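Kátia Brandão
3/10/22

A short thread about a fault that took us nine days to find. I write it down because other people who use the hand-held grippers may have the same problem. My English is slow, please be patient.

The project is called Carkach. People do small desk jobs with a gripper in the hand, the gripper records the movement, and later a robot arm in the Likville lab learns from it. We wanted 2,000 recordings by the end of February. We have 2,002, so on paper we were finished.

Then we trained on them. The arm closed on the object, lifted it, and let it slide down. Not every time. With light things it was fine. With a mug or a full bottle it went wrong again and again, and once the bottle fell on the foot of a colleague. He wore good shoes.

First we thought it was the software, of course. Camargo, our training code, had an update that same week, so everybody was looking there. I lost three days comparing the old version and the new one. They gave the same result.
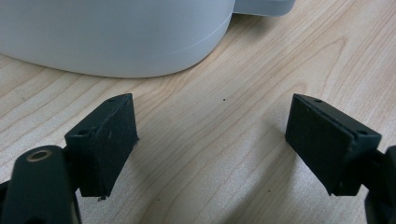
The fault was in the pads. They are a wear part, like the brakes on a bicycle, and we did not treat them so. We had no date for changing them and no note of who changed them last. If you look at the inner faces of the two fingers, the pads are a little worn at the edges, and on the left one the edge has begun to fray. It does not look like much. I had seen edges like this every morning and thought nothing of it.

What happens, as I understand it: when the pad gets old, the person feels the object slip and squeezes harder. You do it without thinking. The recording keeps how far the fingers closed, but it does not know why. So the arm learned a grip made for an old pad, and the arm itself had another set of pads, from the supplier Illico, harder than ours. Two small differences in the wrong direction.

I checked by hand. I put new pads on one gripper, took the same full bottle, and lifted it 90 times with each gripper. With the new pads I did not drop it. With the old pads I dropped it often enough that I put a towel on the floor.

The bad news is that we must throw away the last 1,000 recordings, or at least not use the ones with heavy objects. I asked if we can correct the numbers afterward. I think we cannot, because we did not write down which pads were on which gripper.

What we do now: every gripper has a paper card. Pads are changed on Monday, also when they look good. Before the first recording the person lifts the full bottle five times, and if it moves in the grip, the gripper goes back to the shelf.

One more thing about safety. The arm does not work above a person's feet anymore. We moved the line on the floor back by one big step, and the bottle is now plastic.

If you have measured how fast your pads wear, please write to me. I would like to compare, especially for people who record all day on a wooden desk.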